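Gilura Handheld Gripper Pair, G-51
Home > Equipment > Handheld collection > Gilura G-51
Supplied and supported by Ackah

Product code: G-51-P (pair), G-51-S (single, left or right)
Availability: built to order, 28 working days
Minimum order: one pair

Overview

The Gilura G-51 is a pair of handheld grippers with onboard wide-angle cameras, for recording manipulation demonstrations without an arm on site. Each unit is self-contained. Recordings are written to internal storage and moved to a workstation through the Pekis dock, sold separately.

This page is for buyers preparing a quotation or a room plan. For recording formats and calibration files, see the Documentation tab.

What a pair includes

Left and right gripper, assembled
Two marker plates
One set of replacement finger pads
Two charging leads
Hard case

The dock, head mount and spare batteries are quoted as separate lines. Budgets drawn up from the pair price alone usually come back for revision when these are added.

Marker plates

The plate mounts on top of the gripper and is used to locate one unit from the camera of the other. Replacement plates are supplied flat and must be fitted before calibration. A plate with a scratched or lifted border should be replaced, and one spare per unit is a sensible allowance for the first year. 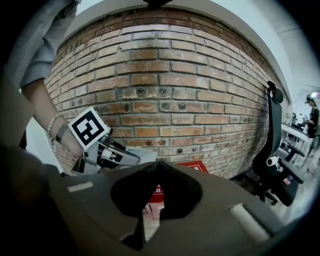

Marker plate on top of a gripper, viewed from the right-hand unit.

Wrist straps are not included. Bracelets and wristbands may be worn if they stay clear of the finger mechanism.

Space planning

Allow one clear standing position per operator, with reach to the work surface from both sides. Existing desks are suitable. Fixed benching is not required, and the grippers need no floor anchors or guarding. Rolling chairs can stay in the room but should be counted in the floor allowance, along with any cable that crosses a walkway.

Where two operators share a room, plan separate desks. The Clavudport demonstration room is laid out on this basis and can be visited on a Thursday by arrangement.

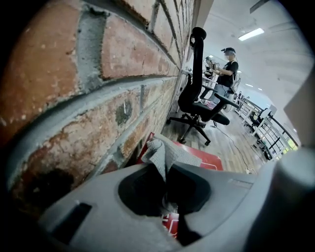
Operator at a desk by the brick wall, with a further row of desks on the right.

Lighting and surfaces

Standard office ceiling lighting is adequate. Strong window light behind the work surface reduces marker detection and should be controlled with a blind. Textured walls help tracking; large plain white surfaces do not. Budget for a patterned panel if the room has bare walls on all sides.

Running costs

Finger pads are the main consumable. Cloth and boxed goods wear them slowly, abrasive parts much faster. Pads are sold in packs of 43 pairs. Batteries are rated for 342 charge cycles before capacity testing is advised.

Annual service covers the jaw linkage, lens cover and recalibration. Units are returned to Ackah in the original case. A loan pair can be reserved when the service is booked, subject to stock.

Ordering notes

State left, right or pair on the purchase order.
State the dock quantity, including zero if none is wanted.
Quotations for more than one room should list each room as its own line.
Singles can be matched to an existing unit if its serial number is given.

Related items

Pekis dock, two-bay
Pekis dock, four-bay
G-51 finger pad pack
G-51 marker plate, single
Head mount, adjustable

Request a quotation | Download room planning sheet | Service booking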